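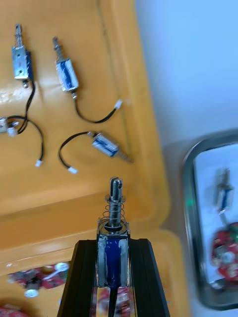 *Solenoid held upright for the wrist camera, plunger at the top.*

## 5. Teaching the pick poses in Porkley

Do this section after both arms are homed and the wrist cameras are calibrated. Load the Arside cell file first, or the tray names will not match.

### 5.1 Solenoids

1. Open **Parts > Solenoid** and select **Capture held view**.
2. Set the exposure to 800.
3. Mark the coil body as the grasp zone. Leave the spring and plunger out of it.
4. Mark the lead as **flexible** so the planner ignores its shape.

### 5.2 Wires

The segmenter works by color first and shape second. 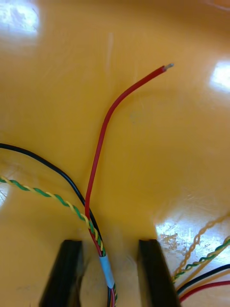
5. Turn on **Glare mask**. Bright patches on a yellow or orange surface can split one wire into two detections.
6. Pick the white band as the anchor point. Bare wire ends are never used as anchors.
7. Check that each twisted pair comes up as one object. If it comes up as two, raise **Pair merge** to 11.

> **Note:** Pale wires score low. Add them by hand with the **Trace** tool.
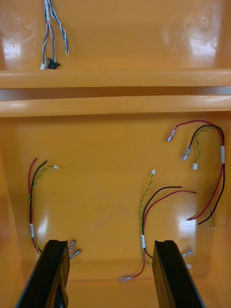 8. For loose harnesses, set **Overlap** to **Strict**. The planner then skips any harness whose band it can't see.
9. Draw a keep-out line along each tray ledge – the fingers must not close across it.

### 5.3 Both arms

10. Assign each tray to the left or right arm. The center tray is shared. 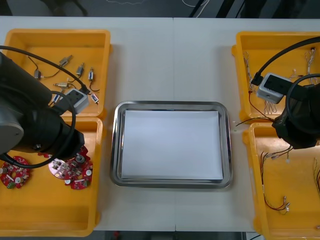

11. Run **Plan > Dry run** at low speed and watch the arm cables as well as the grippers.

> **Caution:** The collision model does not include the arm cables. Keep a hand on the stop button.

If the run ends with code 669, both arms asked for the shared tray at once. Raise the wait time and run it again. Send repeat cases to Barbara Domański with the log attached.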